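Rawat Community Repair and Reading Rooms
Progress report to the Stellon Fund, second quarter of the grant

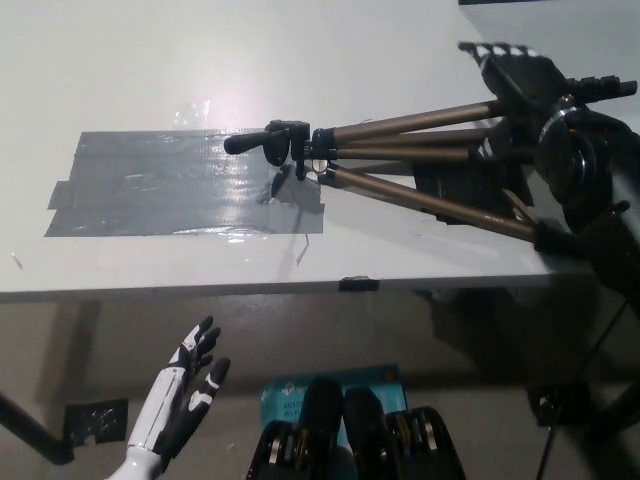

Shakuntala Sisodia asked at the last review whether the evening opening was bringing in new people or only spreading the same readers over more hours. She also wanted the report to say more about the repair bench and less about the building. We have tried to follow both points.

Evening opening

The rooms now stay open until nine on two evenings a week. Most of those who come in the evening had not used the rooms before, going by the membership forms. They are mainly people who work in the day, and parents who come once children are in bed. A smaller group are daytime readers who have moved to the later hours because it is quieter. We think the evening opening is worth keeping and have included it in the plan for the second half of the year.

Lighting on the side path is still poor. The council has the request and has given us a reference number but no date.

Repair bench

The bench takes small household items: lamps, radios, kettles, clothing, bags and book bindings. Clothing has overtaken electrical items, which we did not expect when we wrote the bid. We have moved one session from electrical work to sewing and bought a second machine from the equipment line.

Electrical safety testing was late starting. The tester we ordered from Orka came with the wrong leads and had to go back. The replacement works properly. Items left with us during the gap have now been tested and returned to their owners, apart from a fan heater which failed and was scrapped with the owner's agreement.

Two of the worktables have been patched with tape for the time being. New tops are in the budget for July.

Book stock

The Piltelov branch passed on its large-print collection when it closed. Cataloguing is slower than planned, as many of the records did not match the books. Girish Bhatt has rewritten the shelf list from scratch and the crime and history sections are finished. Biography is next. Duplicates will go to the hospital trolley service.

Training

The bookbinding course ran with 18 places, all filled. Two people dropped out after the first week and their places were taken from the waiting list. Feedback was good on the teaching and poor on the room, which was cold. We will use the upstairs room for the next course.

Spending

The equipment line was £3000 and is fully spent, including the sewing machine and the safety tester. The training line is slightly under, and we ask permission to carry the balance forward to the next course. Heating is over budget. We have covered this from room hire income and are not asking for more.

Next quarter

Finish biography and start on the children's shelves. Fit the new tabletops. Run a short course on mending knitwear. Chase the council about the path.

Receipts and the membership figures are attached separately.

Submitted 2023-06-09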